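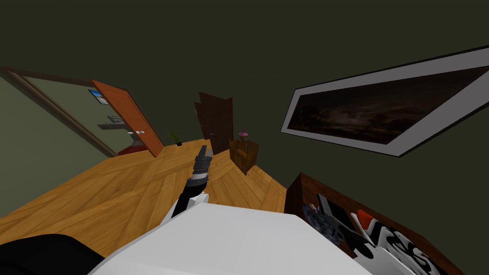
Figure 1. Robot arm and gripper over a herringbone floor (computer rendering).

Unit 4: Verse, Hook and Flow in Recorded Rap
Course notes, Loubna Hajji

4.1 Counting bars

A bar in this course is four beats in 4/4 time. Most verses run 16 bars and most hooks run eight, but these are conventions of the format and many tracks ignore them. Count from the first kick of the verse. Words that come before that kick are pickup words and belong to bar one.

The set track, "Pradcombe" by Nania, has 34 bars of rapped verse split unevenly over two verses (18 and 16). The extra two bars in verse one carry no end rhyme. Treat them as an extension of the verse when you mark up your lyric sheet.

4.2 Flow

Flow is the placement of syllables against the beat. Record three things for each bar:

Syllable count
Position of the stressed syllables
Position of the rests

Write the beat numbers across the top of the sheet and place each stressed syllable under the nearest sixteenth note. A syllable that falls late on purpose gets an arrow to the right. Do not correct it to the grid.

4.3 Tempo and double time

"Pradcombe" is at 84 beats per minute. Some software will report 168. Both readings fit the drum pattern, but the snare on beats two and four supports the slower one, and all bar numbers in these notes use it. In verse two the rapper doubles the syllable rate while the drums stay the same. This is double-time delivery – the tempo has not changed.

4.4 Rhyme

Mark end rhymes with capital letters and internal rhymes with small letters. Multisyllable rhymes are underlined for their full length. Slant rhymes count if the stressed vowel matches. Rhyme across two languages is marked by sound alone; see Young-sook Ahn's handout for the Korean vowel chart.

4.5 Exercise

Transcribe bars 1 to 8 of verse two. Then compare your stress marks with the same bars in the Alen remix, where the vocal is unchanged and the drums are new. Note any syllable that now sounds early or late. Maximum 3 pages, lyric sheet included.

Reading for the next unit: Widmer, "Breath and Phrase," sections 1 and 2.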